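Fluter Dish Rack & Drip Tray
Section 3: Setting up, first use, moving the rack

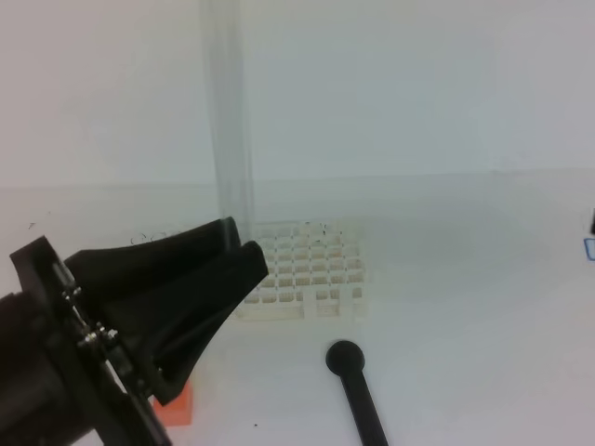
Read this section before you load anything. Takes 14 minutes if the counter is already clear. Longer if you have the Tillel wall bracket, see 3.6.

Rev. Mar 23, 2022. Replaces the folded sheet that came in older boxes. If your sheet says "press feet until they click", throw it out. The feet don't click anymore, they screw in.

3.1 Before you start

Check the box. You want:
Rack body
Drip tray
Spout (small bag, taped under the tray)
Screw-in feet, plus one spare
Cutlery cup
Cup rail, left and right

Missing something? Don't assemble. Write to the parts desk first, address on the back cover. Once the rails are on we can't swap the whole set, only single parts.

You need a soft cloth, dish soap, a level if you own one. A phone level is fine. No screwdriver for the counter set-up.

Note. Rails are marked L and R on the inside lip. Marks are small. Hold them up to a window.

3.2 Washing the parts

1. Peel off all film. There's a strip under the tray lip that people miss.
2. Wash everything in warm water with a drop of soap. Rinse.
3. Leave to dry on a towel. Feet too.
4. Wipe the foot sockets with a dry corner of cloth. Water in the sockets makes the feet back out later.

Caution. No dishwasher for the tray. Top shelf is not OK either. Keep the tray away from anything over 220 °F, that includes the oven door vent and a pan straight off the burner. Warped trays are not covered.

3.3 Choosing the spot

Flat counter, next to the sink, spout side facing the sink. Leave a hand's width behind the rack so air gets through. Racks pushed hard against the backsplash stay wet at the back and you'll get a gray line on the grout.

Not over a drawer you use a lot. Not under a cabinet door that swings low, tall plates will catch it.

Stone counters: put the cloth down while you set up. Feet are soft but grit under them will scratch.

Butcher block or any oiled wood: wipe under the tray daily for the first week. If you see a ring, move the rack and re-oil.

3.4 Feet and tray

1. Turn the rack body upside down on the cloth.
2. Start each foot by hand. Quarter turn back first, feel for the thread, then forward.
3. Stop when snug. Do not use pliers.
4. Turn the rack over. Push down on each corner.
5. If it rocks, find the short corner and unscrew that foot a little. Adjust one foot only. Adjusting all of them just chases the wobble around.
6. Slide the tray in from the front, lip up. It should stop by itself.
7. Push the spout into the notch on the sink side. Needs a firm push.

Note. Spout goes left or right. Pop out the blank plug, put it in the other notch. Keep the plug pressed flush or the tray will dribble down the cabinet front.

Slope check. Pour a cup of water in the far end of the tray. Should run to the spout and off. A thin film left behind is normal. A puddle isn't, raise the two feet on the far side one half turn and pour again.

3.5 Rails and cutlery cup

1. Left rail on the left side. Hook the top first, then swing down.
2. Same on the right.
3. Tug each rail outward. If it comes off, the lower tab isn't seated. Take off, start over, don't force it.
4. Cutlery cup hangs on the front edge or either rail. Front edge is best for heavy flatware.

Caution. Knives point down in the cup. Long knives don't go in the cup at all, lay them flat in the tray and put them away first. Keep kids off the rack side of the counter until your done.

Load limit is 8 pounds per rail. Mugs are fine. Cast iron isn't, not on the rails, not on the plate slots. Dry it on the stove like always.

3.6 Wall bracket (Tillel set only)

Skip this if you bought the counter set.

1. Find the studs. Drywall anchors alone won't do, even good ones.
2. Hold the bracket at elbow height, mark the holes with a pencil.
3. Check for pipes. Behind a sink there usually are some. If you can't tell, stop and ask a plumber.
4. Drill, fit the long screws, leave the heads proud by the thickness of a coin.
5. Hang the bracket, level it, tighten.
6. Take the feet off the rack body. Keep them in the bag.
7. Hang the rack. Fit the safety clip underneath. Must snap.

Caution. Never load a wall rack without the clip. Empty it before you take the tray out for cleaning.

Old brackets sold under the Ackah name have narrower hooks. The rack will hang on them and look alright. Don't, the clip can't reach.

3.7 First load

Start light. Plates at the back, tallest on the spout side, bowls in front tipped forward so they drain. Glasses on the rails, upside down, not touching.

Leave every other slot open if the plates are deep. Stacked wet plates dry slow and smell.

Run the first load, then check under the tray. Dry? Good. Wet means spout or plug, go back to 3.4.

Holds up to 14 dinner plates, fewer with bowls.

3.8 Moving the rack

1. Unload.
2. Tip the tray water in the sink.
3. Tray out. Carry separately.
4. Lift the body from the bottom edge with both hands. Not by the rails, they unhook upwards and you'll be left holding one.
5. Redo the slope check in the new spot. Every time, counters differ even in the same kitchen.

3.9 Quick fixes

Rack slides when loaded: soap film on the feet. Wipe feet and counter with plain water.

White crust at the spout: hard water. Soak spout in vinegar, brush, rinse. Repeat in April and whenever it slows down.

Foot won't start: you've crossed the thread. Back it all the way out. If the socket is damaged use the spare foot once, and if that wont hold write to us.

Tray sticks: dried soap in the runners. Warm wet cloth over each side, wait a bit, pull straight.

Squeak when you add plates: rail tab, see 3.5 step 3.

Orange marks on the plate slots: tomato sauce, mostly. Baking soda paste, leave it, wipe. Doesn't hurt the rack. No bleach, no steel wool, no oven cleaner.

Parts and questions: Fluter Kitchen, Butambridge, attn. Rostyslav Polishchuk. Give the number molded under the body, not the one on the box. Box numbers are for shipping and we can't look them up.

Section 4, Monthly cleaning, starts on the next page.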